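6. Setting up gift orders

This section covers gift boxes, gift messages and gift receipts in the Priltum order desk. You need a manager login. Set up your stock list (section 4) and your label printer (section 5) before you start.

6.1 Add a gift box to the stock list

1. Open Stock and choose New item.
2. Set the item type to Packaging. Do not use Product, or the box will show up in your online shop as something people can buy on its own.
3. Enter a name. Use the colour and size your packers will recognise, for example "Navy, medium".
4. Enter the inside length, width and height in millimetres. Measure with the lid off.
5. Enter the weight of the empty box with its lid.
6. Choose Save.

Note: A box and its lid are one item. If your supplier sends lids separately, book them in together once you have matched them up.

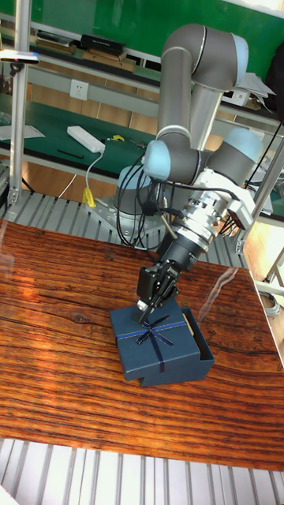 Birger Dalen writes: We sell the same box in two depths and kept sending the wrong one, as both came up as "Navy" on the packing slip. Adding the depth to the name fixed it. Could the guide mention that the slip leaves out the size field?

The slip prints the item name only. If two boxes differ in size alone, put the size in the name. Changing a name later does not affect orders that have already been printed.

6.2 Link boxes to products

1. Open the product and go to the Packing tab.
2. Tick Can be gift boxed.
3. Pick one or more boxes from the list. Boxes that are too small for the product are greyed out.
4. Set the default box. Customers see this one first.
5. If you charge for the box, enter the price with tax included.

For orders with several products, Priltum adds up the volumes and suggests the smallest box that will hold them. It does not know about odd shapes. A long candle and a round tin may fit by volume and still not go in, so try your usual pairings by hand and save them under Fixed sets.

Caution: Deleting a box removes it from every product it is linked to. To stop using a box for a while, set it to Paused instead.

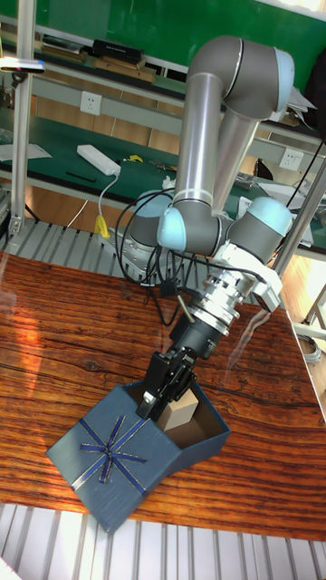
Figure 6-2. Navy gift box, open.

6.3 Gift messages

1. Go to Settings, then Gifts, then Messages.
2. Switch on Allow message.
3. Set the line length. The limit is 70 characters per line.
4. Choose a card layout. Plain and Bordered are built in.
5. Set the type size. We suggest 13 point for the Plain layout – the Bordered one needs something smaller.
6. Print a test card.

Gift labels made by Haslinger come on a roll 70 mm wide. If you use them, choose Narrow in the layout list and check that the printer is set to the same width. A test card that prints with the right-hand side missing means the two settings do not match.

Emoji are not printed. The customer sees a warning when they type one, but orders that come in through a marketplace skip the warning, and the card will have a blank space in that position. Check these by eye.

6.4 Gift receipts

A gift receipt shows the order number and the items without prices. Switch it on under Settings, then Gifts, then Receipts. The normal invoice still goes to the buyer by email.

Caution: If you also print invoices at the packing bench, switch off Print with slip for gift orders. Otherwise both come out of the printer together.
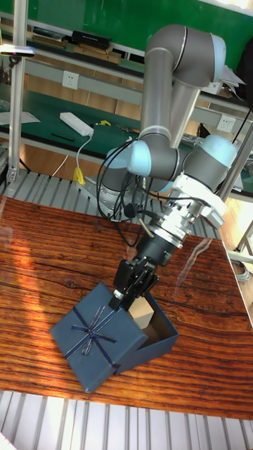 Gomley Shop Systems – Customer Guides Team

6.5 Check the set-up

1. Place a test order with one gift boxed product and a two-line message.
2. Confirm that the box appears on the packing slip as its own line.
3. Confirm that the card prints with both lines complete.
4. Mark the order as packed and look at the box in Stock. The count should have gone down by one.
5. Cancel the order. The box is put back into stock automatically, but the product is not if you have chosen Manual returns.

If the box count does not change, open the box in Stock and check that Track quantity is ticked. Shops that moved over from Nuvano will find it unticked on all imported packaging.

Last changed: February 11, 2025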